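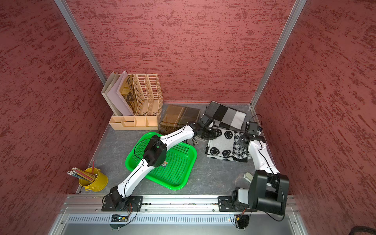
**Scarves in a file organizer – does this work for anyone?**

**plaidfatigue** (8/27/26)
I keep running into the Tikell method, where you stand your scarves up in a desk organizer like they're tax returns, and I don't buy it. The claim is that you see every scarf at once and nothing gets crushed. Fine, but paper is stiff and scarves are not. My folders stay upright in the left slots, and the WANTED poster does too, because they were made flat and want to stay flat. The two slots on the right are supposed to be for scarves, and so far the scarves are on the surface next to it: plaid, checkered, smiley faces. I can't see a loosely folded scarf standing in one of those for a week without slumping. Before I give up the slots I use for mail, has anybody kept this going past the first month?

---

**drawerperson**
Yes. Two winters. You have to fold to the height of the slot and then fold once more, so it's a tight little packet. Loose folding is why people quit.

---

**plaidfatigue**
And how long does it take you to make the tight little packet every time you come home?

---

**drawerperson**
Twenty seconds? I don't time it.

---

**momenport_mudroom**
Twenty seconds in your coat with groceries on the floor. I read the whole Tikell thing too and noticed the pictures all have three scarves in a slot made for one, and they all look like silk. Try it with anything that has fringe. Fringe goes through the holes in the sides and you pull the organizer off the shelf with the scarf.

---

**drawerperson**
You fold the fringe to the inside. That has never happened to me.

---

**momenport_mudroom**
It happened to me with a Sinton organizer, the kind with the slotted dividers. Maybe yours has solid sides.

---

**drawerperson**
Mine does have solid sides, so okay, I'll give you that one.

---

**greenbin_gary_no_relation**
What about a shallow tray? I have a flat mesh one from the dollar store. Scarves lie down, I can see the top of each one, done. Yours would go in the green tray with no fuss.

---

**plaidfatigue**
I thought about the green tray. It's got a rim, so things would stay put. My doubt is that it holds one scarf nicely and then you start stacking, and whatever is on the bottom is gone until spring. That's the whole complaint the file people started with, and I think they're right about the complaint. It's the fix I don't trust.

Also I don't think all scarves should get the same treatment. The thin printed ones, sure, file them if you like. The heavier weave is another matter. It's coarse, it's got bulk, and it rolls at the edge however I lay it. Look at the tan part, it has flecks and little stains on it, and no folding system is going to help with that. I'm tempted to say it should be washed before it gets a "home" anywhere. 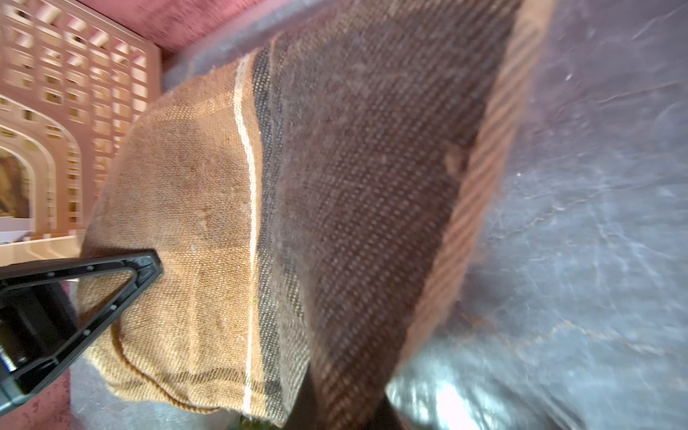 **momenport_mudroom**
Wash first, definitely. Putting worn stuff away dirty is how I got moths, and I was using the fancy Tamura cedar blocks the whole time. Do it by hand in cool water, dry it flat, and don't touch the fringe until it's dry.

---

**drawerperson**
Agree on washing. Disagree on the rest! A thick scarf is the BEST thing to file. It holds itself up. It's the thin ones that slide down into a puddle.

---

**plaidfatigue**
So the thick ones are too thick according to one of you and the thin ones are too thin according to the other. You see why I'm not rushing.

---

**hookloyalist**
One hook. Three scarves on it. I've read 393 posts in this subforum about folding and have not folded a scarf since I was a kid.

---

**drawerperson**
Hooks stretch them.

---

**hookloyalist**
Show me a stretched one. I have mine over a fat wooden peg and they look the same as when I got them.

---

**greenbin_gary_no_relation**
Knits stretch on a hook. Woven ones mostly don't, in my experience. So again it depends what you've got.

---

**plaidfatigue**
All right, I'll test it. Checkered one goes in a right-hand slot, folded tight the way drawerperson says. The smiley one goes in the tray. The plaid gets washed and then goes on a peg, fringe and all. I'll use them like normal through September and nobody is allowed to tell me I folded wrong until I report back. The pencils stay in the yellow cup, before anyone suggests filing those.

---

**drawerperson**
Fold it once more than you think.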